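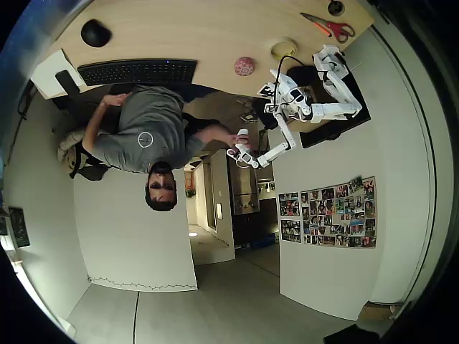 *Fig. 1. A desk in use. Tape and scissors to one side, keyboard near the front.*

**Unit 4: The Desk**
Workplace Organization, April 2007

Bring this handout back in May. There are only so many copies, and the copier in Lauritsen Hall has opinions about the rest.

## 4.1 What a desk is for

Last unit we did shelves, which hold still. A desk is a shelf that someone has to work at, and most of the trouble starts there. The reading (Paden, ch. 3, the first 13 pages) treats the desk as a flat surface divided into zones. Paden plainly has a very large desk. You may not.

Terms for the quiz:

- **Reach zone** - whatever you can touch without leaning. Keyboard, mouse, the thing you're working on today.
- **Stretch zone** - one lean away. Tape, scissors, the stapler if you own one and it has staples.
- **Far corner** - where the monitor goes, along with whatever you put down in September.
- **Floor** - part of the desk, whatever your roommate says.

## 4.2 Reading Fig. 1

Start with the scissors. Red and orange handles are easy to find on a light desktop, and that puts them ahead of every pair of black scissors ever bought for an office with black desks. The roll of tape is on the same side of the desk. Tape and scissors get used together and should live together. Students lose points every year for storing them in separate drawers and calling it a system.

The round pink patterned object near the center is worth a minute of discussion. Every desk has one. I don't mean pink, or round, but there is always one item holding the middle of the desk that no zone chart provides for. Paden would move it to a drawer. I would leave it alone for a week and see if it gets used. If it hasn't moved, then call the drawer.

Note the cable grommet as well, the round black one near the scissors. A grommet is a hole the manufacturer put there out of kindness. Compare the thin black cable that loops over the desktop toward the back. Keep both in mind for question 2.

The backpack rests against a chair behind the man. Under the Grirport scheme (handout 2) a bag counts as furniture once it stays in one spot through lunch. We can't judge that from a photograph, so give it the benefit of the doubt.

## 4.3 The Atach method

Four steps. They take longer than the book claims.

1. Clear the stretch zone first. Leave the reach zone alone or you'll have nowhere to put your elbows.
2. Pair what's left. Tape with scissors, pens with paper, cups with the sink.
3. Run the cables. Behind the desk if you can, through the grommet if the plug fits. It won't. Try the other end.
4. Put back half.

Step 4 is where the method falls apart in practice. In the fall section we did a trial sort on the supply desk in room 404 and took off 98 items, counting each loose paper clip, which I no longer recommend. Half of that is 49. By the end of the hour there were more things on the desk than when we began, several of them coats.

## 4.4 Exercises

1. Sketch your own desk from above and mark the zones. Stick to what is there on the day. I can tell when a desk has been tidied for a sketch; the pens are all parallel.
2. Suggest a different route for one cable on your desk, or defend the route it has. Half a page.
3. Find your version of the pink object. Name it, say where it sits, and say when you last used it. "Decorative" is an acceptable answer once.
4. Apply steps 1 to 3 of the Atach method to the stretch zone only. Some 19 minutes should do it - stop when the time is up, finished or not.

Exercises 1 and 3 will be collected. Staple them. If you can't find your stapler, see 4.1.

## Next unit

Drawers. Read the rest of Paden ch. 3 and skip the section on label makers, which runs long and is mostly about his own.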